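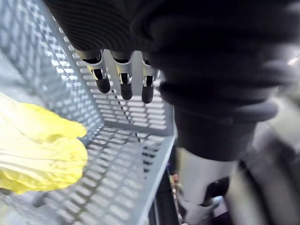 Opened by Ramiro Vidal | Tuesday, June 19, 2018 | Ticket 626 | Cell: Skiritz | Status: open

Hi all, and thanks for the quick call back this morning. The hand on Skiritz is still stopping over the gray basket with the fingers open, and it won't close until I clear the fault by hand. It did this 9 times on the early shift, always on the way down and never on the way out.

I first blamed the sleeve — the cuff rolls up thick at the wrist, and I thought it might be dragging on the joint. So I smoothed it out, reseated it and ran the cycle again, and we got two clean picks before the same stop came back. Lund suggested swapping the finger cable, which I did after lunch (it took me longer than I'd like to admit!). No change, I'm afraid.

What I haven't tried is the older grip settings from January. Could somebody at Proltside send me those? I've left the cell locked out for now, and I'm here until 6 if you'd like to go through it together.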